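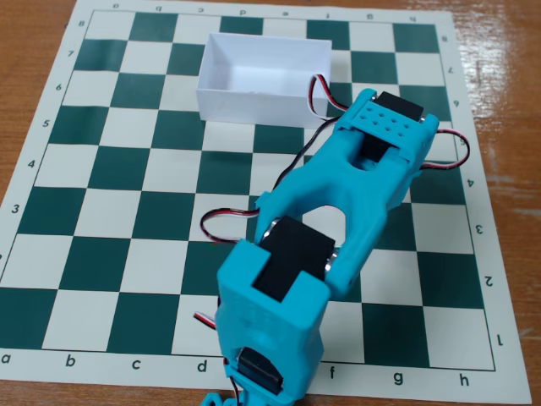

2 min read

October, bench 2, teleop practice. Picking this up where Hemant's page stops, so read his bit about the leader arm first or half of this won't make sense.

The job is still the white box on the chess mat. I hold the leader arm, the turquoise one copies me, and everything gets logged as an episode. Marikar (our recording script, for whoever inherits this book) is now happy to run a whole batch without me touching the keyboard, and that's lovely! I'd been doing the start and stop with my left elbow.

Things I want to remember. Go slower than feels natural. If I flick my wrist the follower lags and then catches up in one lump, and that lump goes into the data along with everything else. Also, I keep stopping dead over the box to think. Hemant Jaiswal reckons the policy will learn to stop and think as well, and he's annoyingly good at spotting this in playback. So plan the move first, then press go, then move.

Used the mat for calling out positions again and it's so much easier than "left a bit". Theophilus stood behind me saying "d6, no, e6" like a very dull grandmaster, and we got through two batches before tea.
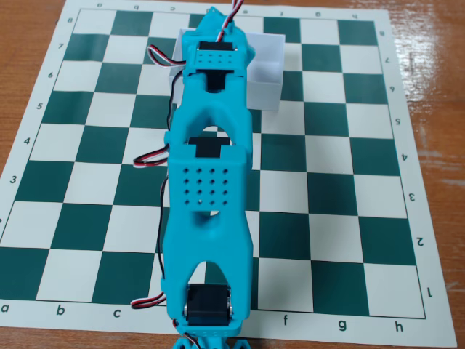 Arm stretched up the board, gripper end over the box.

Total in the Flititz set is now 468 episodes. I threw out nine from this morning – six where I'd bumped the table and the other three where I let go of the leader too early and the arm sagged. Might be too strict about the sagging ones. Theophilus Quartey would have kept them, he likes a bit of mess in a training set, and he may well be right, so they're in the rejects folder and not deleted.

Cables: still looping out at the sides. I'd like to clip them down the links before we do the long reaches, but the Grodusbridge lot clipped theirs so tight that the wrist lead pulled out every time they straightened the arm. Leave slack at the elbow, then. Hemant has a bag of the little spiral wrap somewhere.

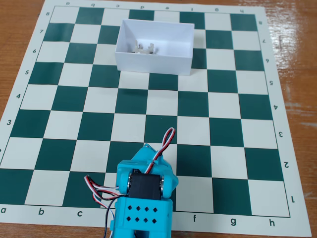

Tried a few by hand as well, motors off, just pushing the joints round and saving the poses. Much quicker to teach the start position that way, and my shoulders prefer it, but my paths come out all wobbly in the middle and I can't work the gripper at the same time without a third hand. Plan is to set the start and end poses by hand and do the bit in between with the leader.

To do: redo the zero on the elbow servo, ask Plitdale whether they want joint angles or gripper positions in the export, and put some tape down at the mat corners (it creeps when I lean on it). Then another batch after lunch, with Hemant driving and me doing the grandmaster voice.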